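Friday

Up before six because the dog wanted out. Frost on the ute windscreen again, which is late for August here. Porridge, then an hour at the desk before the phone started.

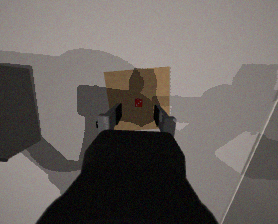
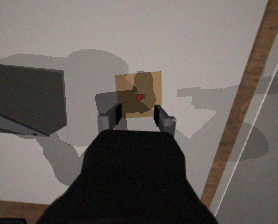

Grey speckled surface in both: the small red cube, and the cardboard box.

Apolinar Bautista rang at 7 about the water tank. He can bring the new one out from Wellow next week if I get the base levelled first. The old tank holds 2,000 litres when it isn't leaking, and I would like to stay at that size. He tried to sell me a bigger one. I said I'd think about it and then didn't.

Spent the rest of the morning on the base. Dug out the high side, moved the gravel across in the barrow, checked it with the long level and dug some more. The string line kept coming off its peg. Paid 110 dollars for crusher dust, delivered, and the driver tipped it on the wrong side of the gate, so most of it is still there.

Lunch was soup and the end of the loaf. Put the Górecki on while I washed up and turned it off halfway through. Too slow for a day when there's shovelling left to do.

In the afternoon I drove to Kestel for fittings. They had the elbow but not the tap, and the man at the counter thought the tap might be in by Tuesday. Library was open so I returned two books and renewed the one on pruning.

The plum has its first buds. The lemon looks poor on the south side and I've put the old sheet over it for tonight.

Back is sore. Bath, then bed by nine. Must ring Mum in the morning and move the rest of that crusher dust before it rains.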